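Sock hanger

A sock hanger is a small hanging rack for drying socks and other light laundry, such as gloves, baby clothes and handkerchiefs. It has a hook at the top and a number of clips below. Small models carry up to 20 clips, and one pair of socks usually takes 2 of them.

The body is made of plastic, metal or wood. Besides the plain round and rectangular forms there are decorative ones, for example a cloud, which are often sold for children's rooms. 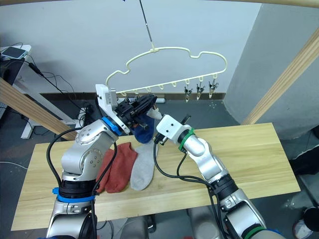

A cloud-shaped sock hanger with clips on its lower bar, and a navy blue sock.

Socks can be hung by the toe or by the cuff. Hala Badawi, in her household guide Fultwood, recommends the toe, so that the clip does not stretch the elastic.

See also: Clothes line, Clothespin, Drying rack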